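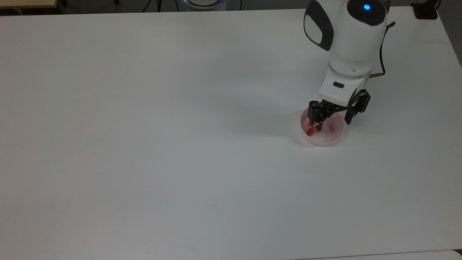 Refinishing vs. replacing a big white table: is the matte top worth saving?

Forum: Home Workshop > Surfaces and Finishes
Replies: 13

mokcombe_mel
I have a large white worktable that I use for cutting fabric and laying out patterns. The top is painted MDF with a matte finish. I bought it used from a print shop in Mokcombe that was closing. It's flat and solid and I like the size, but the finish is getting tired. Dark thread leaves marks when I drag it, and pencil doesn't come off all the way anymore.

Options as I see it:

1. Scuff sand and repaint with something tougher.
2. Glue a sheet of laminate on top.
3. Sell it and buy a new one.

I would like to keep it matte. I work under two ceiling lights and a glossy top gives me a headache by the afternoon. Budget is 122 dollars, which is what I got for my old table.
Mélanie

plainsawn
What paint is on it now? If it's latex wall paint, that's your whole problem. Latex stays a little soft for a long time and holds on to graphite.

mokcombe_mel
No idea. The shop owner said it was painted "a while back." I rubbed a spot underneath with denatured alcohol and some of the white came off on the rag.

plainsawn
Then it's latex. Strip it or sand it well and start over with a waterborne enamel or a two-part. Don't put enamel straight over soft paint.

RosaireF
Disagree on the sanding. It's MDF. If you go through the paint in a few places you will have fuzzy spots that drink primer, and you'll see every one of them in a matte white. I did this to a kitchen island and ended up priming four times.

Laminate is the answer. A sheet of matte white with contact cement, trim it with a router, done in an afternoon. Mine has had 15 years of use and still wipes clean.

plainsawn
Fuzzy spots are what shellac primer is for. One coat, sand lightly, second coat. Four coats means the wrong primer.

RosaireF
It was shellac primer.

kftang
I've done it both ways. Laminate is tougher, no argument there. But contact cement over latex is a bad idea. The solvent softens the paint and you are gluing your sheet to a layer that can let go. So you have to take the paint off regardless, and at that point you've done the hard part of painting.

Also a sheet big enough for a cutting table may eat the whole budget once you add cement and edge banding. Check before you decide.
King-fai

mokcombe_mel
Checked. The one sheet size that covers it in one piece is 40 dollars over by itself, and they want extra for delivery. Two smaller sheets would fit the budget but I'd have a seam down the middle.

RosaireF
A seam is fine if you cut it clean.

mokcombe_mel
Not with a rotary cutter and silk. It will find that seam every time.

yvette_l
Do you cut directly on the top? If you use a mat, the finish hardly matters where the mat is. I keep a mat on one end and leave the other end bare for folding and pinning. Only the bare end gets dirty.

mokcombe_mel
Mat on one end, yes, but I move it. The bare part is where the pencil and thread marks are.

yvette_l
Then try cleaning it properly before you spend anything. White vinyl eraser first, crumbs brushed off, then a damp microfiber with a drop of dish soap, then a second cloth with plain water. Go easy. If you scrub a matte paint in one place you get a shiny patch, and that doesn't come back out.

No melamine sponges. They are very fine sandpaper.

beaulieu_r
Second the warning on melamine sponges. I burnished a patch the size of a dinner plate into a white desk that way. You see it from the door.

For what it's worth I used Saritance matte floor enamel on my replacement top. Two coats with a foam roller. It needs a full two weeks before you put any weight on it. I put a sewing machine on mine after five days and the feet are still printed in it.

plainsawn
Floor enamel is a decent choice. Is it a true white? A lot of them lean gray.

beaulieu_r
It leans gray. In August with the blinds open it looks white, and under a lamp at night it's closer to putty. Doesn't bother me.

kftang
Gray would be better for Mélanie anyway. You lose white thread and white fabric on a pure white top.

yvette_l
I'd lose gray thread on a gray one. Everybody loses something.

mokcombe_mel
I mostly sew dark wool and some silk lining, so white is easier for me.

Tried the eraser and soap on one corner tonight. Most of the pencil is gone. The thread marks are lighter but I can still see them if I get down at an angle. Under the room lights I can't.

So I think I'll clean the whole thing, use it through the winter, and strip and paint when I can leave the windows open. Kftang, which primer did you use after stripping?

kftang
Shellac base, two coats, sanded with 220 between them. Seal the edges first, with thinned wood glue or a skim of drywall compound. The cut edges of MDF soak up far more than the face does.

RosaireF
I still say laminate. If you ever see an offcut big enough, grab it. Countertop shops throw them out. The one I use, Jasińska, lets you look through the rack if you call ahead in the morning.

mokcombe_mel
I'll call them. If they have one wide enough I'll post back.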